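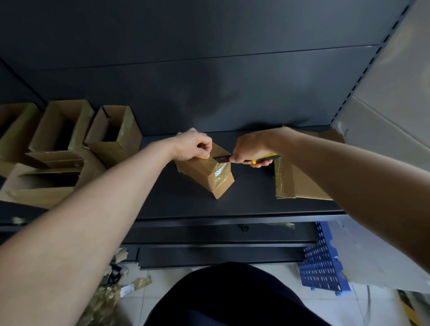
Pumbridge has a new repair counter, or at least the cardboard for one. The town's lending shed, which has spent most of its life in the back half of an old feed store on Savska Street, spent this week opening boxes, and as of Sep 14, 2024 the boxes appear to be winning.

The shed works like a library, except that what you take home is a hedge trimmer. Members borrow tools and kitchen gear for a week at a time and bring them back cleaner than they found them, in theory. Since May it has also been promising a repair counter, where people can come in with a dead lamp or a toaster that only does one side and leave with the parts to fix it. The parts had to come from somewhere. They came from Jitthorpe, in a very large number of very small boxes.

The order was for 2000 pieces: fuses, knobs, switches, hinges, rubber feet, and the little felt pads that go under chair legs and fall off by the following Tuesday's equivalent in any household. The shed's notice to members says the supplier was asked to combine the items wherever possible. The supplier's view of what was possible seems to have been a modest one. Small boxes came inside medium boxes, medium boxes came inside large ones, and all of it was taped by someone with strong feelings about tape.

Unpacking has been going on along the metal shelves at the back, where each box gets slit, opened and checked against the order before anything goes into a drawer. The shed asked members to bring their own utility knives and take them home again afterward. That second request was printed in bold. A lending shed knows better than most what happens to a knife that gets set down for a minute.

There are rules for the knife work, posted by the door and longer than the rules for borrowing a chainsaw. Blade in when you walk. Shallow cuts only, after one carton of felt pads was opened with such enthusiasm that the top layer is now being offered as "half-rounds." Cut away from the hand holding the box. Labels stay on until the contents have been checked, even if the label is ugly, and even if you are sure you know what's in there. The felt pads were marked as drawer knobs.

Mislabeling has been the main entertainment of the week. A carton listed as hinges turned out to hold more cartons, also listed as hinges, one of which held hinges. A long, thin package that everybody took for curtain rod ends contained a single folded sheet of instructions for curtain rod ends. The shed has written to Jitthorpe about it and has received a friendly reply, along with a tracking number for another box.

Then there is the matter of where to put the empties. The original plan was to flatten every box as it was finished and stack the lot by the loading door for recycling. The plan ran into a rival faction, made up of members who took one look at a good clean carton and said it would be a shame to waste it. Several have been reassigned as drawer dividers. A few more are spoken for by a member who is moving. The rest are being kept in case they come in handy, a phrase that explains most of what is already in the building.

The drawers themselves are the one part of the project that is going smoothly. They are secondhand, from a closed hardware store, and they came with the old store's labels still on the fronts. The shed decided to keep those labels for charm and add its own underneath, so a person looking for fuses will find them in the drawer marked "Ribbon" and, in smaller letters, "Fuses." Early testing suggests that charm adds a couple of minutes to every search.

Money for the parts came out of the shed's spring sale, which brought in $2000 and got rid of a great many bread machines. Most of it has been spent. The $100 left over was set aside for signs, and a proposal to spend it on more tape was voted down without much discussion.

Prices at the counter will be kept low. Small parts will go for what the shed paid, and members will get 2 free items per visit, fuses included. Anyone who isn't a member can still buy parts and use the bench, though borrowing a soldering iron means filling out the card. Help with the repair itself will be available on open evenings. Advice from other people standing near the bench is expected to be available at all times.

A few things won't be handled. Microwaves are out, as is anything that plugs in and smells of burning, and so are gas appliances. Yang Cycles, two doors down, has asked that bicycles be sent its way, and the shed has agreed, having once spent an entire open evening on a bell.

The counter will open once the checking is finished. The shed had hoped to name a date in this notice and has instead named a condition: it opens when the shelves are clear enough to see across. Members who want to help can turn up during regular hours with a knife, closed-toe shoes and reading glasses if they need them, as the print on the part numbers is tiny. Coffee is provided. The cups are in the drawer marked "Wing Nuts."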